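Section 4. Preparing the workshop and the first cleaning

This section is for the owner of the Bullero bench dust collector, the model with wall bracket. Please read it to the end before you connect the machine to the mains. If you bought the collector with the Testudano floor stand, read also the separate sheet in the stand box.

4.1 Choosing the position

1. Choose a wall that is dry and flat. Brick and concrete are good. For plasterboard you must find the studs and fix the bracket in them.
2. Leave 600 mm free in front of the filter door. The door opens to the left only and cannot be turned to the other side.
3. Check that the mains cable reaches the socket without tension. Do not use an extension reel which is still rolled up.
4. Hold the bracket to the wall, make it level and mark the 4 holes with a pencil.

Note: In a large room with a metal roof the sound of the motor comes back from above. A rubber mat behind the bracket makes it softer. The mat is not in the box, but Dundar sells one in the correct size.

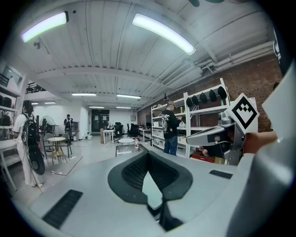 5. Drill the holes and put in the plugs. Vacuum the drilling dust before you hang the machine, so that it does not go into the motor at the first start.
6. Hang the collector on the bracket. This is work for 2 persons. Tighten the upper screws first, then the lower ones.

CAUTION: Do not hang the collector above a heater or above a place where somebody sits to work.

4.2 Connecting the hose

1. Push the grey end of the hose into the inlet and turn it clockwise until you hear a click.
2. Put the hose clamps on the wall so that the hose makes wide curves. A sharp curve takes away a lot of suction.
3. Close every inlet that you do not use with the cap delivered in the small bag.

Note: Older hoses of the Mtshali type have a thinner end and need the adapter ring. Without the ring the hose seems to fit, but it falls out after some days.

4.3 Emptying the drawer

Empty the drawer when the red line in the window is covered. With fine sanding dust you should do it earlier.

1. Switch off, pull out the plug and wait until the motor stands still.
2. Put on gloves and a dust mask.
3. Pull the drawer out slowly with both hands and keep it level.
4. Take the dust out with a hand scoop into a paper bag. Do not shake the drawer over an open bin.
5. Close the bag and carry it outside on the same day.

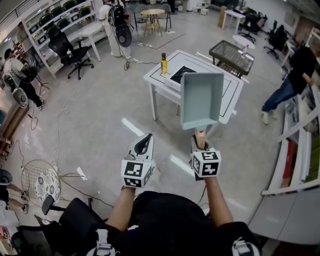

Scoop with wooden handle, held upright. White gloves.

CAUTION: Dust from wood which was oiled can become hot by itself. Keep it in a metal container with a lid, away from the building.

4.4 Cleaning the filter

1. Open the filter door and turn the handle on top of the filter 4 times in each direction. Wait a little for the dust to settle.
2. Lift the filter out. Brush it from the inside to the outside with a soft brush. Never use compressed air, it makes small holes in the paper.
3. Wipe the rubber seal with a damp cloth and let it dry.

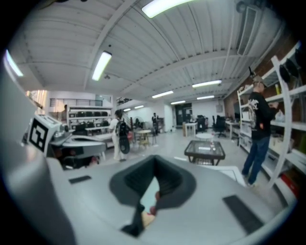 4. Put the filter back with the arrow up. The door must close without force. If it does not close, the filter is not sitting in its guide.
5. Start the machine with all inlets closed except one and listen. A whistling sound means that the seal is folded. Stop the machine, open the door and press the seal flat with a finger.

Note: A filter that is still grey after brushing is not always a bad filter. Change it when the suction stays weak after cleaning.

Section text last changed: 8 August 2020. For spare filters and seals see Section 7.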